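# Chapter 7: Putting Books Back

I learned to shelve in a reading room at Dillden, which had one very long table, low bookcases under the windows and far too many readers who thought they were being helpful. They would finish with a book, get up, and push it back into the nearest gap. I did the same myself for years before I worked on the other side of the desk. Then I spent most of a May looking for a single book on drainage that somebody had slotted in with the poetry, and I've been a reformed character ever since.

So this chapter is about the bit between a reader closing a book and the book being back where the next reader can find it. It's the least glamorous part of the work and I happen to love it. You've already met the catalogue (Chapters 2 and 3) and the numbers on the spine (Chapter 5), and if those are still a bit foggy, have another quick look before you go on, as I'm going to lean on them quite hard.

## Start at the table

Most of what needs putting away in a reading room is lying on a table. New staff tend to grab an armful straight off and march to the shelves with it. Please don't! Stand still for a moment and look at what's been left, because a table at the end of the day tells you a fair bit about how people have been using the room. Some books get left side by side, half on top of one another. Some get stacked, usually with no thought for size, so that a big hardcover ends up sitting on a thin paperback and the thin one slowly takes on a bend.

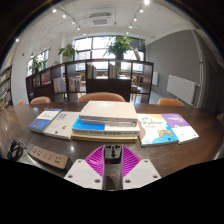

My own habit is to break up the stacks first. A stack is a nuisance for two reasons: you can't see the covers of anything except the top one, and it's terribly tempting to lift the whole lot in one go. If the books are different widths, the weight of the pile hangs on whatever happens to stick out, and thin covers crease. Take the top book off, lay it down, take the next. It feels slow and it really isn't.

Once everything is lying flat and separate I sort it into rough groups by subject, just with my eyes and the titles, no numbers yet. Computing goes at one end of the table (there's nearly always a Python book, I could set my watch by it), history goes at the other, and the things I can't place go in the middle. The middle pile is the interesting one, and we'll come back to it in section 7.3.

## Check before you shelve

I give each book a short once-over while it's in my hands. Open it, let the pages fall, and see what drops out. Over the years I've had train tickets, a pressed fern, shopping lists and a very good recipe for plum cake, which I copied before putting it in lost property. Then I look at these:

- the hinge, where the cover meets the spine
- the corners, mostly on paperbacks
- the label, which peels in warm rooms
- any loose pages (don't tape them, whatever you were taught at school)

Anything that fails goes on the mending shelf with a slip in it. At Dillden we used the Sernero slips, the long ones with a tear-off end, and I still prefer them to the sticky sort, which leave a mark on older paper. We had a run of farming handbooks from 1940 on the thinnest, brownest paper you ever saw, and a sticky note would lift the print clean off the page. I found that out the hard way and I still feel bad about it.

## Order on the trolley

Now the numbers. Put the books on the trolley in shelf order, left to right, top deck first. The commonest slip here is with numbers that run into decimals, so read them one digit at a time, as you practised in Chapter 5. A book at 300 goes a long way before one at 999, and everybody gets that right. It's the little creatures after the point that cause the trouble.

When I moved to Denport they had a Damgaard trolley, a wide thing with sloping decks, and I grumbled about it for weeks. Sloping decks are lovely for reading spines. They're less lovely for very tall books, which tip forward every time you cross a door strip. If you have one of these, lay the tall ones flat on the bottom deck and shelve them last.

One more thing about trolleys, while I'm on the subject. Don't fill them. Leave a hand's width free on each deck, so that you can shuffle books along when you find one out of order (and you will).

## What you'll be able to do

By the end of the chapter you should be able to clear a reading table without damaging anything, spot a book that needs mending, load a trolley in proper order, and deal with the awkward middle pile. You'll also know how to read a shelf, meaning check that what's already there is in the right place, and I've given that a whole section of its own.

Before you turn to 7.1, try this. Find a table you've been using at home or at college, one with a few books left on it, and clear it in the way I've described. Jot down which book you hesitated over and what made you stop. Keep the note, as you'll want it for the first exercise.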